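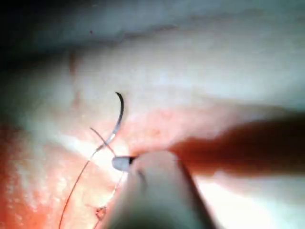
Wrist cam, left arm. Curved needle and thread on tissue, jaw tip at lower center.

Suture cell, Trornalville bench, January

Start 08:40. Left arm back on the cell after the jaw cable swap. Instrument serial ends 3087. Right arm not touched this time, still on the old cable set, due next month.

Work for the day: re-tension, re-zero the jaws, check wrist cam focus, check the thread grip, put the log straight.

Cable tension
Took the rear cover off the instrument carriage, four screws. New jaw cables had bedded in overnight and gone slack on the close side. Tension gauge on the close run read low, open run in range. Took up the close side at the capstan in quarter turns, cycling the jaw 30 times after each one. Two quarter turns brought it in. A third made the wrist pitch drag, so I backed it off. Leave it there. Do not chase the last bit of tension on this carriage, the pitch pulley has worn a groove and it will bind.

Note for whoever does the right arm: the Tinura kit ships with the crimp on the long end. Check before threading. I did it wrong once and lost most of a morning.

Jaw zero
Ran the Bodin controller homing routine with the jaw empty, then again on the 0.2 mm shim. Encoder offset at full close came out at 154 counts. Old value was 17, from the previous cable set. Big change but expected with new cables and the crimp seated in a different spot. Wrote the new offset to the arm file and power cycled. It held. Then jogged the jaw open and closed by hand from the pendant, no hunting at the closed stop.

The arm file on the cell PC is the good one. The copy on the shared drive is still the old one until I push it. If the jaw closes hard against the stop and faults on overcurrent, you have loaded the wrong file.

Wrist cam
Window wiped with lens tissue and alcohol, then dry tissue. Focus ring locked with the small set screw. Focus is set for the needle and thread at the tissue surface, and the instrument itself goes soft at that setting. Leave it. Tried pulling focus back toward the jaw tip last fall and the thread finder lost the strand every few passes.

In the view at the top, the needle and both strands are sharp enough to use. The strands cross just under the silvery part of the needle. Glare at lower right is close to pure white with hardly any texture left in it. Ring light down one step for the next run. If that pulls the top left corner too dark (it already falls off there), put it back and tilt the light instead. The bracket has a few degrees left in it.

There is a tiny dark spot on the pale tissue near the top of the view. Might be debris on the sample, might be the window. To tell: move the wrist a few mm and see whether the spot moves with the tissue. Have not done this yet.

Thread grip
Pull test with the spring scale clipped to the free end of the thread, jaw at normal close current. First three pulls slipped. Jaw faces had a film on them, likely the cable grease from the swap. Cleaned with a swab and alcohol, dried, repeated. Ten pulls, no slip up to the test limit. Added "clean jaw faces" to the end of the cable swap sheet. It was missing.

Needle grip not tested. The needle fixture is over at Mavavik for the new insert. Until it comes back, run needle handoffs at half speed and keep a hand near the stop.

Hand-eye check
Moved the jaw tip to the five target points on the calibration plate, read the error off the wrist cam. Four in limits. Point five, far right, out by a hair over limit in Y. Repeated twice, same. Could be the plate, the corner on that side has been dropped. Flip the plate and repeat before touching the calibration. If the error moves with the plate, order a plate.

Cleaning, end of run
Both shafts wiped down, flushed through the rear port until clear, blown out at low pressure. Do not use the shop air line at full regulator setting, it pushes water up into the carriage. Tissue tray emptied and bagged, drape changed. Carriage cover back on, four screws, thread lock on the top two only.

Open items
- push arm file to shared drive
- spot on tissue or window, wrist move test
- ring light one step down, compare
- flip calibration plate, redo point five
- needle fixture back from Mavavik, then needle grip test
- order pitch pulley for left carriage, stock bin is empty
- right arm cable set, next month

Stop 15:20. Cell left powered, arms parked, brakes on.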